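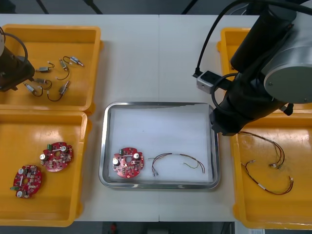

Wutano Puts Its Two-Arm Bench Rules Out for Anyone to Use

RIVSIDE, July. Hi, I'm Vasiliki Rallis, and I look after bench safety and work standards at Wutano. We've just released the Katia Bench Guide, our house rules for kitting and assembly with two robot arms sharing one table, and I'm pretty thrilled to be the one telling you!

The guide is free, it's 40 pages long, and it started as a page of notes taped up by my desk. Mỹ Nghiêm and Nassoro Masanja turned those notes into something you can hand to a new technician on a Tuesday morning and expect to see followed by lunch.

Most of it is plain stuff. Every part type gets its own tray, so circuit boards stay with circuit boards and wire harnesses stay with wire harnesses. Kits get built in a center tray on a clean sheet of white paper (we use steel for the center and yellow plastic for supply, but pick your own colors). Anything that lands on the floor goes to inspection, and never straight back into a tray. Each arm has a home side, and the guide spells out which one gives way over the middle.

There's a longer chapter on cables, both the ones in the kit and the ones on the arms, and I'll admit it's my favorite. We rewrote it 3 times.

"I wanted a rule for hands near the table that fit on one line," says Thiện Ngô, our floor lead. "Stop both arms, then reach. People remember that."

We're printing 100 shop copies with wipe-clean covers, and the download is open to everybody. Suggestions for the next edition are very welcome, so write to me at the Wutano office in Rivside.

Press contact: Yến Ngô, Wutano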